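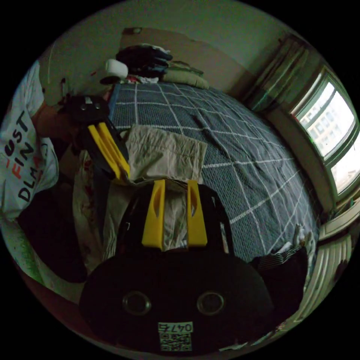
Folding on the Bed: Gallery and Notes

Clesstead Household Pages, Bedroom section
Text: Iona MacKinnon
Updated 12/01/2020

The Bedroom section covers clothes between the dryer and the drawer. This page deals with the bed as a folding surface. The notes apply to a made bed with the bedspread on. Folding on bare sheets is covered under Linens.

Location: bedroom, bed against the wall.
Surface: dark gray-blue bedspread, large squares in thin white lines.
Item: beige, wrinkled, most likely khaki shorts. The upper portion lies folded on the bedspread and the rest hangs over the edge.
Also on the bed: pile of black and navy clothing at the head, pale green pillow beside it.

Surface

A mattress gives under the hand, so a crease pressed on a bed is softer than one pressed on a table. For shorts, T-shirts and pajamas the difference is small. Dress shirts should go to the board.

Pull the bedspread tight before starting. Slack fabric moves with the garment and the fold drifts. A bedspread with a printed or woven grid can be used as a guide: set the waistband on one line and bring the hems up parallel to it. Check first that the spread itself is straight on the bed. Josefina Maldonado pointed out that a spread pulled on at an angle will give a row of folded items that all lean the same way, and she is right.

Light beige and khaki show up well on a dark cover. Navy and black do not, and edges are easy to miss. Turn on the ceiling light for those or lay a towel down.

Shorts

1. Empty the pockets and push the linings back in.
2. Close the button and zipper.
3. Hold by the waistband and shake once.
4. Lay flat, front side up. Bring any hanging part fully onto the bed.
5. Smooth from the waistband toward the hems.
6. Fold one leg over the other, matching the outer seams.
7. Tuck the seat point in so the side is straight.
8. Fold hems to waistband. For a shallow drawer, fold in thirds.

Step 4 is the one most often skipped. Cloth left over the edge pulls on the part that is already flat, and heavier cotton will slide off. With two people, one holds the waistband end still and the other brings up the legs. Both should not pull at once.

Cotton twill that has sat in a heap keeps its wrinkles. Smoothing by hand takes out the large ones only. A damp cloth and ten minutes on a hanger will do more.

Order of work

Light items first, dark pile second. Keep the unfolded pile at the head of the bed and put finished stacks at the foot, on the side nearest the door. Pillows can stay where they are if the pile leaves room for them. Small objects should be moved to a shelf before the pile is spread out, or they end up inside a sleeve.

Celeste Retamal works in the opposite direction, pile at the foot and stacks at the head. Either is fine provided it does not change halfway through.

Drawer dimensions

The target widths on these pages are set for the Flotau chest used throughout the Bedroom section. The upper drawers are 255 mm deep front to back, the lower ones 388 mm. Shorts folded in thirds go in the upper drawers in 2 rows. Allow 50 mm above the stack so the drawer closes without catching. The older Grurnus chest has a center rail in the bottom drawer and needs a narrower fold.

Corrections

An earlier version gave the upper drawer depth as 388 mm. Pilar Cáceres caught the error. The table in the Cervantes apartment pages had the same mistake and has been changed to match.

Josefina Zúñiga asked whether belts should stay in the loops. Take them out. The buckle marks the fabric, and the stack will not lie level.

Related pages: Linens; Socks and Small Items; Hanging vs. Folding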